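# Soft Fruit

The fruit came on a Thursday, in two cardboard boxes with Nestov printed on the side and the lids taped down so many times that I had to go and find the bread knife.

My brother had bought it without asking me. He had been to the sale at Dindel, the toyshop in Pranthorpe, on the last afternoon, when they were letting things go by the boxful. He paid 50 pounds for 300 pieces of toy fruit and drove them over to me because I had the space. He said we could make them up into sets and sell them before Christmas. Then he went back to work, and I was left with the boxes.

I'd expected them to be sorted, and they weren't. Apples were in with grapes, and the small berries had gone to the bottom, as small things do, along with some paper leaves and a till receipt. I put an old sheet on the floor and tipped out the first box. A good few rolled under the cooker.

It took the whole evening to get them into kinds. There were far too many oranges. Pears were scarce, and the peaches had a seam down one side that you could feel with your thumbnail. I washed everything in the sink with washing-up liquid and laid it on towels along the hall, and in the night I trod on a strawberry on my way to the bathroom and swore loudly enough to wake the dog next door.

The next job was deciding what a set should be. My brother rang at lunchtime and said ten pieces, mixed, in a clear tub with a lid. I said you couldn't do ten, mixed, if half of what you had was oranges. He said children didn't mind. I said children minded more than anybody, and he told me to do what I thought best, which was what he always said once he'd got bored.

So I did it my way. I wanted it to look like the bowl our mother kept on the sideboard at Fallahi Road, which held real fruit that we weren't supposed to eat until Sunday. She built it every week in the same order. Big things went at the back and anything soft went at the front where she could keep an eye on it. The gaps she filled with whatever was small. If you took so much as a grape she knew, and she would stand and look at the bowl for a while before she said anything.

I made up the first tub from memory. Apple and orange at the back. A green pear to the right. I tried the peach in three different places before I put it at the front on the left, and next to it went a dark red one that I had been calling a plum, though I wouldn't have sworn to it. The little berries went in last. I had a bunch of them left over and no more gaps, so they stayed out on the wood beside the tub.

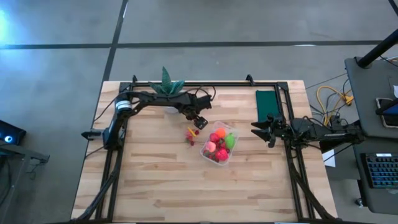

You've forgotten the bananas, my sister said, when I told her on the phone what went in a set. She had been old enough to help with the shopping, and she said there had always been bananas, laid over the top, and that our mother took them out again on a Wednesday because they turned everything else.

I didn't remember any bananas. I told her there weren't any in the boxes, and she said that was a pity, as it wouldn't be right without them. She asked whether I'd put in a lemon. I said our mother never had a lemon in that bowl in her life. My sister said she kept one underneath, for the smell.

We were on the phone for the best part of an hour. By the end of it we had agreed about the pear and nothing else. She thought the sideboard had been dark, and I was sure it was pale. She thought the bowl was blue glass. I could see it plainly, brown pottery with a chip in the rim, and I could feel the chip, too, on the inside of my finger.

When she had rung off I opened the second box. I'd been putting it off. It was better packed than the first, in tissue, and there were three bananas on the top, all joined together at the stalk. They were the only bananas in the whole lot. I looked for a lemon as well, right down to the cardboard, and found a lime.

My brother came at the weekend to see how I was getting on. I had 28 tubs done by then, stacked under the window, every one with the apple and the orange at the back. He picked one up and shook it, and the berries went everywhere.

"They're very tidy," he said.

I asked him what colour the bowl was at Fallahi Road.

"What bowl?" he said.

He carried the tubs down to the car in four trips. He thought we could ask six pounds each, or seven with a ribbon. I said no ribbon. He counted what was left in the boxes, mostly oranges, and asked if I thought anybody would buy a tub of just oranges, and I said he could try the market at Pranthorpe and see.

After he'd gone I swept up. There were berries behind the door and one in my slipper. I got the long ruler and fetched out the ones that had rolled under the cooker on the first night: two apples and a peach, furred with dust. I washed them and dried them and took down the mixing bowl, which is cream and the wrong shape.

The apples went at the back. I put the peach at the front. I laid the three bananas over the top, took them off, and laid them on again facing the other way. Then I got the lime out of its tissue, lifted one of the apples and put it underneath.

My sister was due on the 10.40 the next morning. I left the bowl on the side by the kettle and went up to change the spare bed.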